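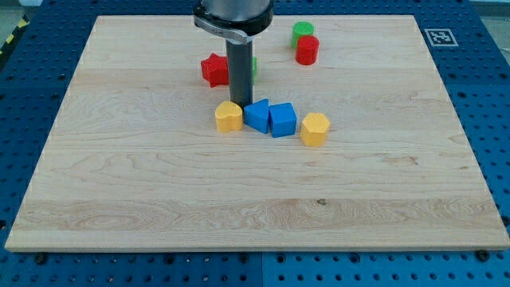

Work Surfaces for Small-Part Sorting: Project Report

Anastasia Liapis, Brittany Boychuk, Shagufta Mohmand
Thursday, November 14, 2019

1. Background

Our project looked at what makes a good surface for sorting small objects on a workshop table. The tables in our lab have perforated metal tops. The holes are useful for bolting things down, but small parts catch on their edges and a flat block does not always sit level. Last year's group worked directly on the metal and wrote that their parts tipped over or turned while they were being placed. We wanted to see if a plain wooden board laid on top would fix this.

2. Materials

The board is a light-colored wooden one, laid flat on the blue perforated table so that the holes still show on all sides. We did not sand or coat it. The grain is wavy in places and there is a small dark spot near the lower middle, which we ended up using as a reference point when we talked about where a block was.

For test objects we used colorful plastic shape blocks like the ones in shape-sorting toys. The set includes a red star, a yellow heart, a blue triangular prism and cylinders. We picked them for their different footprints. A cylinder stands on a full round base, but a star set up on its points touches the board in only a few places.

We also bought a thin rubber mat from Jotamik for comparison.

3. Method

Each surface got 50 placements. One person set a block down by hand from just above the surface and let go. A second person wrote down whether it stayed where it was put, turned, or fell over. We changed roles halfway through so that one person's habits would not decide the result. Blocks were placed one at a time for this part.

After that we did a short sorting task. The blocks were scattered over the surface and one of us moved them into a row by shape. Brittany timed this with her phone.

4. Results

On the bare metal, 13 placements ended with the block turned or on its side. On the board the number was 2, both with the star. The rubber mat had no falls, but blocks dragged when pushed, and the sorting task took longer on it than on either of the other surfaces.

The fastest sorting run on the board took 78 seconds. We did not record every run on the metal, so we are not giving an average for it.

5. Problems

The board moved on the table when someone leaned on it. We tried tape first, and it left residue on the metal. Two clamps worked better but took up room along the edge.

The yellow heart was hard to see against the pale wood from the far side of the table. Red and blue stood out well. Shagufta suggested a darker board, and we did not have time to get one.

Our results come from one set of blocks. Heavier parts might behave differently, and so might anything with a rounded bottom.

6. What we would do next

We would repeat the placements with a darker board of the same size and drill holes in the corners so it can be bolted through the table top. We would also time every run on every surface from the start. The board and the record sheets are on the shelf by the lab door for the next group.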